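Stastside Workshop Users Group
Minutes, 28/09/2022

Present: nine members, plus the rep from Fullell for item 3 only
Apologies: as per the sheet on the door
Started late, key problem again

1. Last minutes
Agreed. One correction — the bandsaw blade was ordered from Noonan, not Granine. Changed on the file copy.

2. Push-button boxes
Long item. Background for those who missed the summer: we are picking one kind of surface-mount button box for all the benches, so that people stop wiring up whatever was in the drawer. Samples have been handed around since April.

Points made:
- Red mushroom button for stop, everywhere. No argument on this one.
- Green for start. Some wanted black, dropped after a short discussion.
- Yellow on the body makes a box easy to find on a crowded bench. Others said yellow should be kept for stop boxes only or it means nothing. Both views noted.
- Loose boxes roll onto their side and end up facing the wrong way. Must be screwed down. Two screws minimum, not tape.
- Height: front edge of bench, reachable with either hand. Left-handed members asked again that this be written down, so it is written down.
- Labels. Printed ones peel. Engraved cost more. Left open.

Price from Fullell is for a pack of 64, which is more than we need, but the smaller packs work out badly. Granine quote still not in. Chased twice.

Agreed: stop boxes first, start boxes when the Granine price comes. Spend not to go over 1,000 without coming back to the meeting.

3. Fullell rep
Came for ten minutes. Spare caps can be bought seperately. Lead time longer than on the website. Will send the wiring sheet. Asked if we wanted a bulk deal on lamps, we said no thanks.

4. White panel box and stand
Question of whether the open-topped box and the tunnel-shaped frame in front of it stay on the big table. Members split. For: the frame gives a flat top to work against, and the box is useful to have in reach. Against: takes up the right half of the table and the lamination crowd need the length. Trial move to the side bench put to a vote, carried.

5. Big table
Varnish. Overhead lights glare off it badly in the evening, several complaints. Options: matt coat, or a mat. Matt coat means table out of use for a weekend and somebody to sand it. Mat is cheaper but people will cut on it. No decision. Bring samples next time please, not just opinions.
Also — drinks. Still finding rings. Coasters or stay off it.

6. Money
Balance 1,594 after the blade. Dues outstanding from a few, reminders gone out. Heating bill not in yet so treat that figure with care.

7. AOB
- First aid box checked, eye wash replaced.
- Drawer of old switches to be sorted, anything with cracked casing goes in the bin.
- Side door sticks. Landlord told.
- Request for a later finish on open evenings, held over to the next meeting.

Actions
Chase Granine — secretary
Wiring sheet to noticeboard when recieved — secretary
Matt varnish and mat samples — whoever is passing the store
Move the white box and frame to side bench — bench team

Closed 9.20.
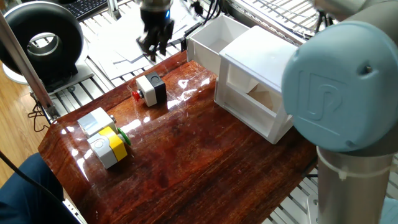
Noonan asked by email that item 2 be reopened before any order goes in, as they can match the Fullell price on the stop boxes in packs smaller than 64 and would like the labels quoted along with them.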